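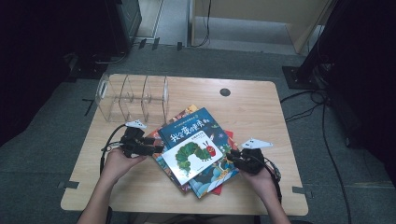
Home Topics A–Z Arts and crafts Books and printing Random article

Board book

A board book is a book for very young children, printed on thick paperboard. The board is used for the cover and for every page inside. Board books are made for babies and toddlers, who tend to bend, drop and chew what they are given, and they usually have few pages and little text. Many are small enough to be held in one hand by a child under two.

The term is used mainly in the book trade and in libraries. Parents and nursery staff often call them baby books, although that name is also used for albums in which a child's first years are recorded.

Construction

Most board books are printed on large sheets, which are then glued to a core of greyboard or folded and stuck back to back. Each opening is printed as a single piece, so a picture can run across the fold without a gap. The pages are pressed, trimmed and die-cut, and the corners are rounded in the same step. A coating of varnish or thin plastic film is put on before trimming. It allows the pages to be wiped, but the cut edges stay bare and are normally the first part to wear.

Because each leaf is thick, page counts are low. A story first published as an ordinary picture book has to be shortened, or have several of its pictures put together on one page, before it can appear as a board book. Some publishers have the pictures redrawn for the smaller size.

Variations include pages with holes, flaps, tabs of different lengths, patches of cloth and sliding panels. Books with sewn cloth pages or soft plastic pages for the bath are sold beside board books but are made differently and are normally listed apart from them.

History

Sturdy books for small children are older than the modern board book. Printers in the nineteenth century sold picture books mounted on linen, which were described as untearable. Among the smaller makers was the firm of Grikar, which began as a maker of boxes and in 1905 brought out a set of farm animals on pasteboard leaves joined with cloth tape. The set stayed in its list until the firm returned to packaging.

Board books became common in the second half of the twentieth century, as glues and cutting machines improved and the cost of each copy fell. Shops began to give them their own low shelves, and many well-known picture books were issued again in the format.

Content

Typical subjects are animals, food, colours, counting, bedtime and parts of the body. Text may be a single word to a page. Rhyme and repeated phrases are widely used, as they are easy to read aloud many times over. Faces and simple shapes with strong contrast are favoured in books for the youngest babies.

Bilingual editions place two languages on the same page or on facing pages. The Jara series, for instance, prints the home language above the picture and the second language below it. The Taster series takes the opposite course and has no words at all apart from its titles.

Use in libraries

Board books are hard to shelve by author, and many libraries keep them face up in open boxes. Spine labels fall off quickly and are often put on the back cover. In a survey of lending stock published in 2025, the librarian Jucélia Honorato followed 1010 board books in the town of Sekora and found that a copy was withdrawn after some 90 loans, most often for split spines or swollen pages. Missing flaps were repaired with tape where possible.

See also

Cloth book; Picture book; Pop-up book; Paperboard

Last edited Tue 3 June
14 shares 2 comments
This site uses cookies. Accept Manage settings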